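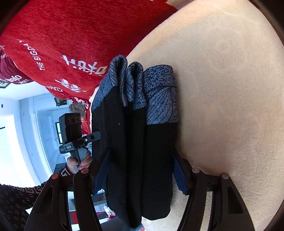 5 Comparing Finger Pads and Wrist Cameras on Folded Garments

5.1 Setup

The earlier sections dealt with rigid objects and the drawer tasks. We now turn to cloth, where most of our failures came from. The question is narrow: given the same hand-held gripper, same operator, same garments, how much of the outcome depends on the pad and how much on the camera mounted above it.

Two pads were tried. The Vilside pad is a flat strap, stretched between the two ends of the finger, with some give in the middle. The Dralside pad is a molded block with shallow teeth, stiffer, glued to a backing plate. Both fit the same finger linkage without changing the trigger or the spring. Swapping takes a few minutes with a hex key. We did not change the finger geometry at all, so any offset between the two fingers at closure is the same in both conditions.

Two cameras as well. One is the wide lens used in Section 4, mounted above the fingers and tilted down. The other is a narrower lens from the Drernitham kit, same mount, same tilt. The narrow one loses both finger tips when the gripper is fully open, which turned out to matter more than we had planned for (see 5.4).

All cloth sessions were recorded in a furnished home and not in the lab. We made this choice after pilot runs on the lab bench, where the plain white table made the segmentation look far better than it was. In the home the cloth was picked from and placed on soft surfaces - other cloth, upholstery, printed textiles - with strong colors close by. Lighting was whatever the room had. No markers, no backdrop.

5.2 Task and protocol

Each episode starts with a garment already folded into a stack or strip and lying on a support surface. The operator closes on an edge, lifts it clear, holds, and sets it down at a second spot. An episode counts as a success if the fold is kept: no panel opens by more than half its width and the garment doesn't leave the pads before release. Two raters scored from video. Disagreements were settled by watching again, there were few of them.

Total of 1,274 episodes after cleanup. We dropped 175 before that, mostly for lost tracking when the operator turned too fast, a few where the trigger encoder was not zeroed. Dropped episodes are spread over both pads so we don't expect a bias, but the wide lens accounts for fewer of them than the narrow one. 21 garments were used, all of them in daily use before the study, in knits, wovens and terry. We kept dark garments in on purpose. They are hard for the depth estimate and they are a big part of what people own.

Operators got 8 practice episodes per pad, then went straight to recording. Order of pads was alternated by session. Operators knew which pad was fitted, there's no way to hide it. Sessions ran from Monday on, mornings only, one pad change per session at most.

A note on grip force. We don't measure it. The trigger position gives finger width and we use width at hold as a stand-in for how hard the cloth is squeezed, which is only fair within one garment. Comparisons across garments below use success and slip only.

5.3 Pads

On thin woven pieces the two pads are close. Both hold, both release cleanly, and raters could not tell the conditions apart from the motion of the cloth alone. We do not discuss these further.

Thick folded knits are where they split. A stack of three or more layers has to be held by its outer layers only, and the inner ones stay in by friction against their neighbors. The strap pad bends around the stack and spreads the load along its length. The toothed block bites at one end first. With the block, the typical failure is a middle layer that slides down while the outer ones stay put, so the garment is still in the gripper but the fold is gone. With the strap the typical failure is slower: the whole stack rotates between the pads, pivoting on the contact line, and swings away from vertical. Rotation is easier to recover from. An operator who sees it starting can lower and regrip. Slid layers can't be fixed without putting the garment down and folding again.

Operators also used the pads differently, and this muddies the comparison somewhat. With the block they closed further and faster. With the strap they tended to close in two steps, touch first and then squeeze. Nothing in the instructions asked for this. When we look only at episodes with a two-step closure, in either condition, the gap between pads gets smaller but stays in the same direction.

Release was the weak point for the strap. On fuzzy knits the cloth sometimes followed one pad as the fingers opened and the top layer got dragged. The teeth let go better. For a placing task where the final position matters more than the fold, we would lean toward the block. For carrying, the strap.

Wear: the strap loosens. After the first sessions the slack was enough to see by eye and we re-tensioned before each recording from then on. Episodes before the fix are kept in the totals, marked in the release. The block showed no visible wear.

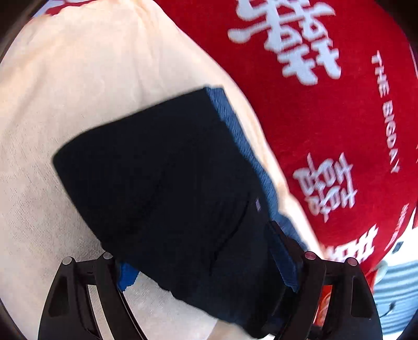 5.4 Cameras

Approach is the phase where the camera counts. The policy has to find an edge it can close on, and on a folded garment there are many edges that look right and are wrong: seams, creases, the border of an inner layer showing past the outer one. A dark garment makes this worse since the interior has almost no texture and the only usable cue is where it stops and the support begins.

The wide lens keeps a lot of support surface in view. We had expected this to hurt. Printed fabric near the target brings in strong edges, lettering in particular, and in the pilot the segmentation model would latch on to high contrast print and ignore the garment beside it. In the full runs this happened less than feared. Once the model was fine-tuned on the first batch of home sessions, print was mostly treated as background, and the extra context helped it decide which side of a border was garment and which was support.

The narrow lens gives more pixels on the cloth. Edge position is sharper, and on ribbed trim we could at times follow single ribs. But the finger tips leave the view early in the approach and the policy then has to rely on the tracked pose for the last stretch. Small errors in pose, harmless with the wide lens, become missed grasps. Most of the narrow lens failures are of this kind: fingers close beside the edge or take too little cloth. The operator never has this problem, as they look at the gripper directly, so it's invisible in the demonstrations and only shows up at policy time. We would of liked to know this sooner.

Distortion was handled the way Mahasneh handles it in their public pipeline, by leaving the image alone and letting the network cope. We tried undistorting first, on a subset. It cost us the corners, and the corners are where the outer parts of the fingers sit at full opening. No gain in edge accuracy that we could find. Not pursued.

Color shift between sessions was a nuisance with both lenses. Saturated reds push the auto white balance and light cloth next to them picks up a warm tint, then loses it again when the gripper turns away. We locked white balance in the later sessions. Exposure was left on auto, locked exposure turned dark knits into a flat patch with no fold lines at all.

5.5 Interaction between pad and camera

There is one. Colored pads help. The strap and the block we used are both in strong colors against dark fingers, and with the wide lens the segmentation picks the pad out even when it is pressed against dark cloth. That gives a free estimate of where contact is along the finger. We repeated a short session with the pads covered in black tape and the estimate fell apart on dark garments, while on light ones it was fine. Where trim on the garment is close in color to the pad there is some confusion at the moment of contact, with the two merged into a single region for a few frames. It resolves once the garment moves.

We did not test pad color in a systematic way. The tape session was short, done with one operator, and should be read as a hint.

5.6 Limits

One home. One finger linkage. Garments were folded before the episode began, so nothing here speaks to picking from a crumpled pile, which is a differnt problem and likely prefers a narrow tip to a long pad. Raters judged the fold from the wrist video, and with the narrow lens the lower end of a hanging garment is often out of view. We may be over-counting successes there. A fixed second camera would settle it and was not available for most sessions.

Damp cloth was left out. So was anything with metal parts, zippers mainly, after one scratched a pad in the pilot.

Settings for the policy runs in Section 6 follow from the above: strap pad, re-tensioned before every session, wide lens, white balance locked, no undistortion. The block pad is kept for the placing task in 6.3 only.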